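2019年4月2日 火曜日

セラウ、復活しました!

先週末からずっと右手の調子が悪くて、つかむたびに指先が缶の胴をなめるように滑っていたんですが、ようやく直りました。うれしいので、忘れないうちに全部書いておきます。長いです。手持ちグリッパーの整備なんて興味ないよという方は、次回たぶんベランダのミントの話をするのでそのときにまた。

セラウ(Serau)というのは、うちの作業部屋で使っている手持ちグリッパー一式の名前です。右手用と左手用があって、上にマーカー、手元に画面、あとはケーブル。人がこれを持って冷蔵庫から飲み物を出したり棚に並べたりして、その動きを記録して、あとでアーム側に覚えさせます。アームの本体のほうは隣の部屋にいて、名前はブンチュー(Boonchu)。ブンチューのほうが大きいし見学の人にも人気なんですけど、私はセラウ派です。手に持ったときの、自分の指がちょっと延びた感じがたまらない。

で、症状です。

右手で缶をつまむと、最初はしっかり持てているのに、持ち上げる途中でじわっと傾く。左手は平気。力を入れて握りこむと今度は開くときに引っかかる。ティティマさん(Thitima Sriwong、うちでいちばんセラウを長く握っている人)に渡したら、三回握っただけで「指じゃなくて根元」と言われました。私は指先のゴムだと思いこんで、土曜の午後をまるまるゴムの貼り替えに使ったあとだったんですが……。

貼り替えは無駄でした。でもきれいにはなった。

根元を開けてみると、確かに指の付け根のねじがゆるんでいました。片手につき8本あって、そのうち奥の列がどれも指で回る状態。ここは前に分解したとき、ねじゆるみ止めを塗らずに戻した覚えがあります。犯人は私です。ゆるみ止めはいつもシンデュランス(Cindulance)という小さな店の青いやつを使っていて、弱めなので六角レンチで普通に外せるのがいいところ。塗りすぎると隣の軸にまわって動きが渋くなるので、爪楊枝の先にちょんと付けて、ねじ山の先のほうだけに置きます。

それから軸。外してみたら黒い粉がけっこう出てきて、表面にうっすら段がついていました。交換部品は注文してあるけれど届くのがまだ先なので、600番の紙やすりを細く切って、水をつけて軽くなでるだけ。削るというより、ざらつきを寝かせるくらいの気持ちで。やりすぎるとガタが増えて、そっちのほうがずっと困ります。終わったら拭いて、乾かして、グリスをほんの少し。

組み戻しの順番は、何度やっても一度は間違えるので書いておきます。

まず軸を通す。
次に指を左右とも全開の位置で置く(半開きで組むと歯がひとつずれます。ずれました)。
手前の列のねじを仮止め。
奥の列のねじを仮止め。
そのまま空で何度か開閉して、引っかかりがないか聞く。音でわかります。コリッと言ったらやり直し。
全部を対角に少しずつ締める。
ゆるみ止めが落ち着くまで放っておく。

この「放っておく」が私はいちばん苦手です。すぐ握りたくなる。アイグオさん(Aiguo Cao)が気をきかせてセラウを自分の机の引き出しにしまってしまったので、しかたなくお茶を飲みに行きました。

待っているあいだに左手も点検。こっちは調子がいいので触らないつもりが、ケーブルの根元の被覆がねじれているのを見つけてしまいました。手首をひねる動作が多いと、どうしてもここに来るんですよね。結束バンドの位置を指一本ぶん後ろにずらして、たるみを作り直しました。きつく束ねると見た目はすっきりするけれど、長持ちするのはだらっと垂れているほうです。見た目は捨てましょう。

マーカーも外して拭きました。白黒の四角い模様のあれです。指紋の脂がつくと光り方が変わって、照明の角度によっては読み取りが飛びます。アルコールでこすると印刷の黒が薄くなることがあるので、うちでは水で固くしぼった布だけ。角が浮いてきた面はラムドゥアンさん(Lamduan Wiriya)が新しいシールを貼ってくれました。この人のシール貼りは本当にすごくて、気泡がゼロ。私がやると必ず真ん中に一個入るので、貼るときは全員がラムドゥアンさんを呼びに行きます。

大事なのは、マーカーを戻したら必ず位置合わせをやり直すこと。同じ穴に同じねじで戻しても、同じ位置には戻っていません。うちの手順では校正板の前で向きを変えながら12枚撮って、誤差の数字を見ます。急いでいるとつい「前回の値でいいか」と思うんですが、それで昔一日ぶんの記録を捨てたことがあるので、もうやりません。今日の誤差は前回より小さかったです。やった!

さて、試し運転。黒い庫のまわりで缶をつかむ、いつもの動作です。
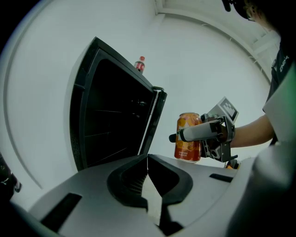
缶をつまんでいるところ。 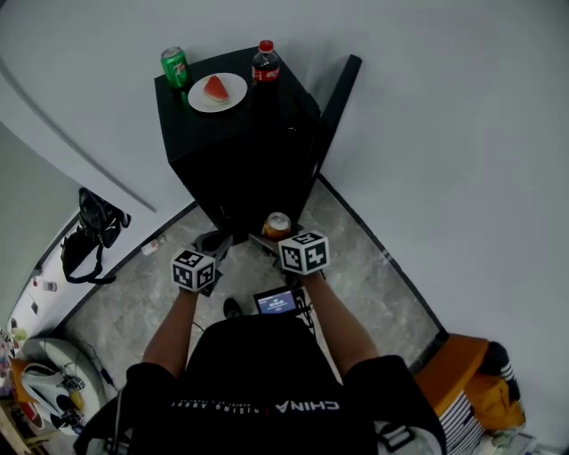 試験のやり方は、ちょっとしつこいくらいにしています。修理した直後の一回目なんて、たいていうまくいくんです。組み立てたばかりの機械はみんな行儀がいい。知りたいのは、腕がだるくなってきて握り方が雑になった頃にどうなるかなので、同じ動作を延々と続けます。扉の前に立つ、つかむ、持ち上げる、置く、離す。また立つ。今回は交代しながら144回やりました。数えていたのはウィサムさん(Wissam Matar)で、途中で誰かに話しかけられても数字が飛ばないのは才能だと思います。

結果は、傾きなし、引っかかりなし。後半に一度だけ離すのが遅れたのがあったけれど、記録を見ると私の指がトリガーに残っていただけでした。セラウは悪くない。

試していて気づいたことがいくつか。

缶は、胴のまんなかより少し上を持つほうが安定します。下を持つと、持ち上げたときに上が振れて、その振れが軸のガタを大きく見せてしまう。修理前に「かなりひどいガタだ」と思っていたうちの何割かは、たぶん自分の持ち方のせいでした。反省。

それから、中身の入った缶と空き缶は別の日に試したほうがいいです。混ぜると手が勝手に力を変えてしまって、何を測っているのかわからなくなります。最初に中身入りだけ、次に空だけ。空き缶のほうが難しいんですよ。強く握るとペコッといくので、根元がゆるんでいるときの変なたわみがすぐ音に出ます。診断にはむしろ空き缶がおすすめ。

表面に水滴がついた缶はまた別の話で、これは指先のゴムの出番です。土曜に貼り替えたゴム、無駄だと書きましたけど、ここで少し報われるかもしれない。来週、冷やしたものでやってみます。

あと、立つ場所。扉を開けた状態だと、どうしても扉の角をよけて肘が外に逃げます。肘が逃げるとマーカーが傾く。マーカーが傾くと読み取りが怪しくなる。足を半歩ずらせば全部解決するのに、夢中になっていると足のことなんか忘れるんですよね。床にテープで印をつけようという話が出ています。私は賛成、ティティマさんは「印があると人が印のほうを見る」と反対。どっちの言い分もわかる。

整備の間隔についてもメモしておきます。今までは壊れたら直す、だったんですが、これからはこうします。

使う前:空で開閉、音を聞く。画面がちゃんと点くか見る。
使った後:マーカーを布で拭く。ケーブルのねじれを戻す。
週の終わり:奥の列のねじを指で触る。動いたらすぐ塗り直し。
マーカーか指を外したとき:位置合わせを最初から。例外なし。

最後の「例外なし」はトンチャイさん(Thongchai Duangkaew)が赤ペンで書き足しました。以前に捨てた一日ぶんの記録は、トンチャイさんの一日でもあったので。その節はすみませんでした。

工具は引き出しひとつに収まっています。六角レンチ(先の丸いのはここには使わないこと、なめます)、爪楊枝、ゆるみ止め、グリスの小さい注射器、布、やすりの切れ端。細かいねじの仮置きには、カルネス(Calness)の磁石つきの小皿が便利です。今まで瓶のふたを使っていて、くしゃみ一発で全滅したことがあり、そのときは夜まで床に這いつくばって探しました。一本はいまだに見つかっていません。心当たりのある方は(ないと思いますが)ご連絡ください。

九月には左右とも軸を新しくして、指の形も少し細いのを試す予定です。図面はもう描いてあって、穴の位置をどうするかで迷っています。軽くしたいから穴は大きくしたい、でも大きくするとたわむ。細い指だと棚の奥の並びにすっと入るので、そこはどうしてもやりたいんですよ。印刷してみて、だめなら描き直し。印刷機のほうも最近一層目の食いつきが怪しいので、先にそっちの掃除かもしれません。

というわけで今日のセラウは絶好調です。握って離すだけで気持ちがいい。さっきも帰りがけに用もないのに三回くらいカチカチやって、アイグオさんに電気を消されました。

次はケーブルの根元に巻く保護材の比較を書きます。熱収縮チューブ派の人、コツがあったらコメント欄で教えてください。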